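Chapter 4
Software That Watches Hands

Somewhere in the first week of any robot learning project, a sensible person asks why the robot can't simply be told what to do. Pick up the cable. Put it over there. The request seems modest, and a programmer with a free afternoon will usually try to honor it. By dinnertime the programmer has a file full of special cases and a new respect for toddlers.

Chapter 3 left us with a working planner. Give it a model of the arm, a model of the table and a goal pose, and it returned a path that hit nothing. We were rightly pleased with it. What we skated over, with the confidence of authors who had a deadline, was where the goal pose came from. In the exercises it came from the exercise. For a rigid block on a known surface, that is a fair trade. For a cable it is close to cheating, because a cable has no pose worth the name. It has a shape, and the shape is different every time somebody puts it down.

This chapter takes the other road. We let people do the job with their own hands, record what they do, and fit a policy to the recordings. The hard parts move out of the planner and into the software that collects, cleans and lines up the data. They do not get any smaller on the way, but they do become the sort of thing you can debug.

4.1 The work at hand

Our running project is called Maka. It began as a teaching codebase written by Ye-ji Yoon, and it has since grown the way such things grow, which is to say that it now has a configuration system. Maka reads the video and motion streams from a pair of hand-held grippers, estimates where each gripper was at every instant, and writes the result as an episode: one attempt at one task, start to finish. A policy trained on enough episodes is then asked to do the same thing with a real arm and no human in the loop. Sometimes it obliges.

The tasks are dull by design. Cables, packages, cups and jars on a table will expose almost every weakness your perception code has, and they cost very little when it goes wrong.

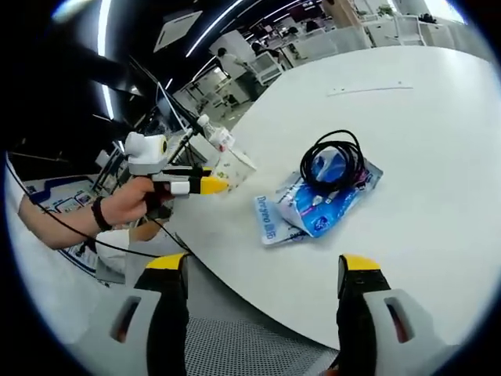 An episode passes through four programs before training sees it, and you will write simplified versions of all of them. The first is the recorder, called Lumar, which does nothing but put bytes on disk with a time stamp. It is the least glamorous program in the book and the one whose failures hurt most. A dropped frame at the moment of grasp cannot be recovered later by any amount of cleverness, although you will meet people who have tried.

The second is the tracker. It takes the wide-angle video and the inertial readings from each gripper and works out a trajectory. Wide-angle lenses are generous: they see the table, the walls and the ceiling lights all at once, and a tracker loves ceiling lights, which stay where they are. They are also liars. Straight edges come out bent, and the bending has to be modeled before any geometry means anything. Section 4.3 covers the calibration. Please do not skip it. Every year a few readers do, and their grippers spend the chapter drifting gently through the floor.

The third program aligns streams. Two grippers means two clocks, and two clocks means an argument. If the left hand is late by even a few frames, the policy learns that the right hand should let go before the left hand has arrived, and it will learn this faithfully. We estimate the offset from the data and then check it against a deliberate shared motion at the start of each episode. Montserrat Arroyo, who wrote the alignment module, insists on both. Her comment in the source reads "trust neither," and we have left it in.

The fourth is the filter, Grernik, which throws episodes away. Students resist this one. Data is hard to collect and it feels wasteful to delete it. Consider, though, one batch we gathered in June: 447 episodes, of which 70 failed tracking or alignment. The policy trained on everything was worse than the policy trained on what remained, and it was worse in an irritating way, hesitating over the object like a guest deciding whether to take the last cookie. We lost most of a Tuesday looking for the bug in the network before anyone looked at the data.

4.2 What the policy sees

Now put yourself in the position of the policy. It has no map of the room and no list of objects. It gets a short history of images, the opening of the fingers, and the relative motion of the grippers. From these it must produce the next stretch of motion, over and over, until the task is done or somebody presses stop.
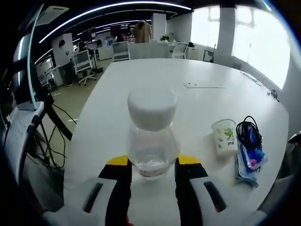 Page last changed: June

Two features of this arrangement deserve attention before we write any code.

The first is that the camera travels with the gripper, so the fingers occupy nearly the same place in every image. The network gets a fixed reference for free. The distance between finger and object is right there in the pixels, and it looks much the same whether the person collecting the data was tall, short or slouching. Move the camera to a tripod and that bargain is off.

The second is that everything else travels too. A glass jar is mostly a picture of whatever is behind it, and what is behind it changes as the hand approaches. Background clutter, daylight from the windows, a chair someone has pushed back: all of it reaches the network, and none of it comes labeled as irrelevant. A policy trained entirely in one room on one bright morning may well decide that the morning is part of the task. We return to this in Section 4.6, where a small simulator named Royer lets you change the lighting and watch a good policy go to pieces.

A word on actions. Maka predicts relative poses, meaning each motion is expressed with respect to where the gripper is now. Absolute poses are easier to plot and easier to explain to a manager, but they tie the policy to a coordinate frame that will be wrong the first time somebody bumps the table. Somebody will bump the table.

Before reading on, make sure the Maka environment from Appendix B builds on your machine and that the recorder can replay the short test episode without complaint. If it reports a negative time step, check the clock settings first. The code in the next section assumes the replay works, and will fail in a rather unhelpful way if it doesn't.

4.3 Calibrating a wide-angle camera

We start with the lens. Let a point in the camera's own coordinates make an angle theta with the optical axis. An ordinary pinhole model places its image at a distance from the center proportional to the tangent of theta, and the tangent heads off to infinity as theta nears a right angle.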